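The last carpet mill in Gresach

At the bottom of Mill Lane, past the closed post office, the looms start at seven in the morning and can be heard from the bus stop. Brumano has been weaving floor coverings in Gresach for three generations. It now employs 11 people, and most of what they make is grey.
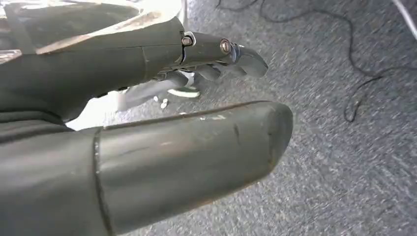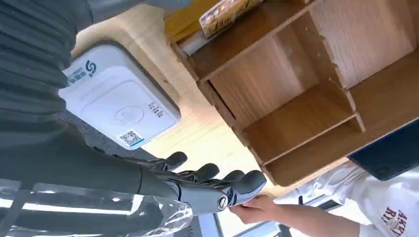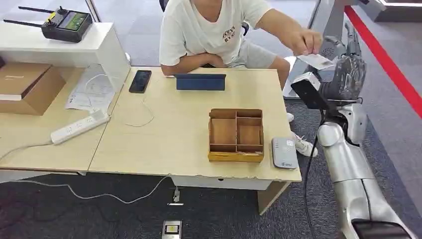
Reading time: 3 minutes

Deepak Sachdeva took over as mill manager in May, having worked in the dye house since he left school. He keeps a shelf of sample books in his office, and the oldest are full of roses, ferns and Turkish reds. The newest book has four pages of grey and one of navy.

"People think grey is easy," he says. "You get a bad batch of red and you might get away with it. Put two greys next to each other in a big room and everyone sees the join."

The mill dyes its wool in lots of 100 kilos. Each lot is checked against a master sample under a north-facing window, then again under the strip lights in the packing room. If the two checks disagree, the lot goes back. Sachdeva reckons this is where the money goes, and he has no plans to change it.

Offices and schools are the main customers. They want something that hides the dirt between cleans, stands up to chair legs and will still be on sale when a patch needs replacing. The best seller is a flat, tight loop called Bivville, after the village across the river. It comes in five shades. A sixth, a pale green, was dropped when it sold a single roll in a year.

The wool is a mix. Part of it comes from hill farms within a morning's drive, where the fleeces are coarse and fetch very little for clothing. The rest is bought in from a merchant in Cáceres, in western Spain, who has supplied the mill since Sachdeva's predecessor met him at a trade fair and missed the last train home.

Coarse wool suits a floor. It springs back after being walked on and takes a dark dye well. It also sheds for the first few weeks, and the mill gets letters about this. The reply has been the same for years: vacuum it often, don't pull at the tufts, and trim any loose end level with scissors.

Cheaper tiles made from nylon have taken most of the market. They can be lifted one at a time and swapped, and a fitter can lay a whole floor of them in a day. Brumano tried making tiles of its own, but the backing curled at the corners and the stock was sold off to a kennels.

What has kept the looms going is repair work. The order books go back to the beginning, with a snip of carpet pinned beside each entry, and Sachdeva can match a floor laid decades ago if the customer knows the pattern number. Pattern 428, a charcoal with a brown fleck, is asked for more than any other. It was laid in council buildings up and down the county and a good deal of it is still there.

The dye house needs a new boiler before the winter. Two firms have been to look at it, and the second quote is due this month. Until then the old one is lit at five, and whoever lights it gets to leave early.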